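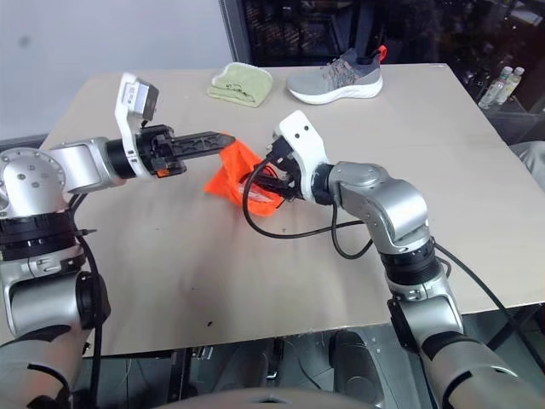
Working group on bench rules for two-arm cells
Minutes of the April meeting, start 14:00

Present: Greer Imrie (chair), Eldana Berhe, Chaiwat Khamphan, Zdzisław Pawlak
By phone: Rogério Guimarães (Bodesen), until item 4
Minutes: Zdzisław Pawlak

1. Minutes of the last meeting
Accepted with one correction. In item 3 the word "gripper" must be "gripper housing". Zdzisław will change it in the shared copy.

2. Cables on the work surface
Chaiwat presented the new text for section 4. The old text said only that cables must be "tidy", and every site understood this word in its own way. The new text says that a cable from the wrist may lie on the table, but it must not cross the place where the two arms meet. Before each session the operator moves both arms by hand through the full reach and looks if any cable is pulled tight.

Rogério asked if the rule is also for cells with cables inside the arm. Greer answered that it is for all cells, but for these the check will be short. Eldana wants the check to be repeated after each change of gripper. Agreed.

3. Soft objects held by two arms
This item took the longest time. The draft has one force limit for all objects, with a set value of 200 on the scale from 0 to 255. Eldana said that this value was chosen for hard boxes and is too high for thin bags, pouches and clothes. She proposed that the site finds its own value for each soft object, starting from 10 and going up in small steps, and writes it in the cell log.

Chaiwat agreed with the low start but not with a different value for each object. Miah has around 2,000 entries in its object list, and he thinks that operators will copy the numbers from one line to the next without a test. He prefers groups of objects: thin cloth, thick cloth, shoes, things with a cord.

The group also discussed the order of release. When two grippers hold the same piece of fabric, only one may open at a time, and the other one stays still until the first is clear.
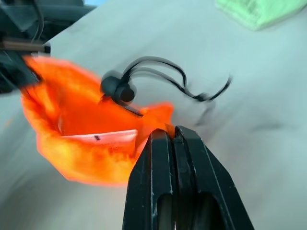

Rogério said that the release rule is good, but at Bodesen the question is more often what to do with the thing inside the bag, and he would like one sentence about cords, which can go around a finger when the arm moves back. Greer asked him to send this sentence in writing. The group had no objection to it.

Decision: groups of objects, not single values. Eldana and Chaiwat will write the list of groups together. The number 200 is taken out of the draft until then.

4. Stopping the cell
The draft asks for one stop button in reach of the operator. Gatasico had sent a comment by mail that the person who resets the table is often on the other side and cannot reach it. Greer read the comment aloud. All agreed that a second button is needed – the open point is only if it becomes "must" or "should" in the text. Three were for "must". Chaiwat would like to know first how many older cells have a free input for it. Left open.

Rogério left the call after this item.

5. Words used in the document
"Table", "bench" and "work surface" are all used for the same thing. From now on only "work surface". "Left arm" and "right arm" are always seen from behind the robot. Stellent uses the opposite way in its own manuals, so a note will be added in section 1.

6. Actions
Rogério: sentence about cords, to Greer
Eldana, Chaiwat: list of object groups
Chaiwat: free inputs on older cells
Zdzisław: correction of old minutes, note in section 1
Greer: answer to Gatasico

7. Next meeting
Same hour, date to be sent by Greer. The meeting closed at 15:50.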